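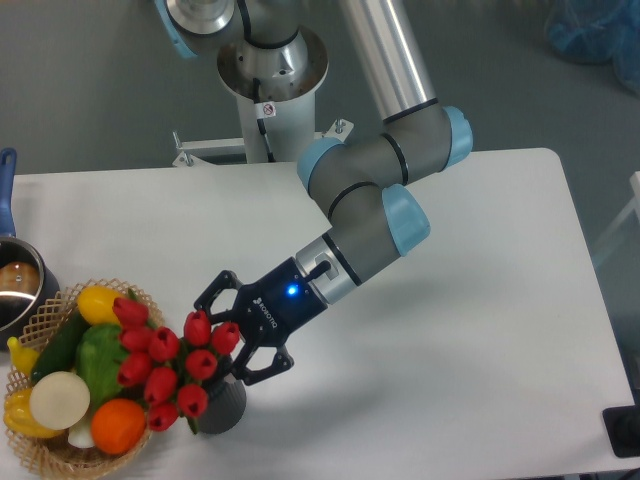

Red tulips in a gray ribbed vase at the Gutine community rooms.

Table displays open at Gutine

2018-09-03

The Gutine community rooms have put out a new set of table displays for the fall season, with red tulips in a dark gray vase given a place on one of the white tables. The displays can be seen in the main hall during normal opening hours, and entry is free.

The work was paid for by Plaltis, the housewares store on Brynjólfsdóttir Street, which gave $3161 toward vases, baskets and table linen. Part of the money is being held back for a spring display in May. 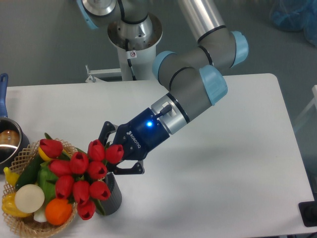
A woven wicker basket of artificial produce shares the table with the flowers. The rooms also plan a class on setting a table with flowers and baskets. It will run for 12 weeks and has space for 20 people. The fee is $30, and participants can use the vases and baskets already on hand.

Sign-up sheets are at the front desk. Anyone who wants to lend a vase or basket for the May display can leave it there with a name and phone number attached.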